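Forum > Kitchen & Dining > Storage and Clutter

Thread: How many mugs is too many mugs (a cry for help)

kittipong_p
Joined March 2021

We moved into a smaller place and the mug shelf did not come with us. The old kitchen had a whole cabinet for them. The new kitchen has one cabinet that also has to hold plates, bowls and a salad spinner my mother gave us and checks up on.

I've done two rounds of cuts. The conference mugs went first, then the one from Cuteck, where I worked for 21 months and got a mug in place of a raise. What's left is the group we can't agree on. My wife says they all stay. I say a household of two people should not need a parking plan for its coffee cups.

They spend their lives on the counter near the dish rack, since putting them away would require an away.

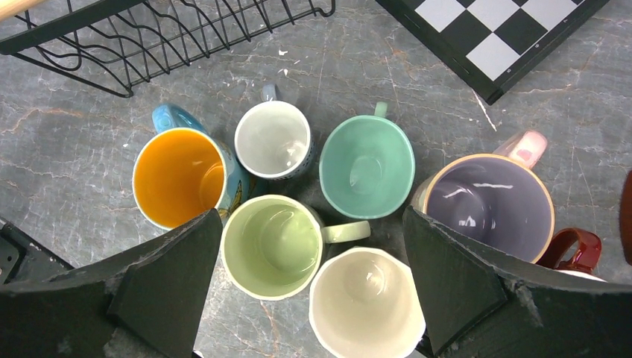

The survivors, November 2023. Marble-look counter came with the apartment.

I can defend the mint green one. I drink out of it every morning and the glaze has that slightly speckled matte look that hides my sins. The rest I'm open to hearing arguments on.

anongpet

Keep the purple one or I'm reporting this thread. That lavender inside with the pink handle is the best thing in your kitchen and I haven't seen the rest of your kitchen.

Su_bin_J

Counterpoint, the purple one is the problem. It has the widest opening of the lot, and a wide mug is a machine for making coffee cold. I had one like it from a Kamolrat sale. Beautiful, useless, now full of pens.

anongpet

Drink faster.

Su_bin_J

I have a job.

PanyaN

The little white one should go. It's the smallest there, it's plain white inside, and in every house I've lived in the small mug is the one left on the shelf when everything else is dirty. You only use it when you've failed at dishes.

kittipong_p

That is exactly when I use it. I feel seen and would like to stop being seen.

fongchan.t

Panya is wrong as usual. Small mugs are for espresso, medicine, one egg, and visitors you'd like to leave soon. There's a bit of blue pattern on the outside of it too, so it isn't even boring. What I'd cut is the light blue one with the yellow inside. Who wants to look into the sun at 6 a.m.?

PanyaN

I do. Yellow inside makes bad coffee look warmer. This is settled science.

fongchan.t

Settled by you, in this thread, just now.

Su_bin_J

Has anyone said hooks yet? Hooks under the cabinet. I put up an Ekari rail in our last place and it held everything we owned with a handle.

kittipong_p

Landlord has a rule about holes. He has a rule about most things. There is a laminated sheet.

Su_bin_J

Then a mug tree.

PanyaN

Mug trees fall over. Mine (a Drisine, second-hand, so maybe it had a past) took out 3 mugs in one go at two in the morning. I thought we were being robbed by a very clumsy person.

anongpet

Solved your clutter problem though.

fongchan.t

A tree is still a thing on the counter. You'd be giving the clutter a chair. Clear out half a shelf instead, put a wire riser in, bowls underneath and mugs on top. If that means the salad spinner moves to the closet, so be it.

kittipong_p

You have not met my mother.

fongchan.t

Tell her it's resting.

kittipong_p

Update for those keeping score. Measured the cabinet, and a riser fits if the big plates go in on their side. My wife has read this entire thread and is on team purple. She also says Panya can come over and be served in the small white one.

PanyaN

I'd like the yellow, please.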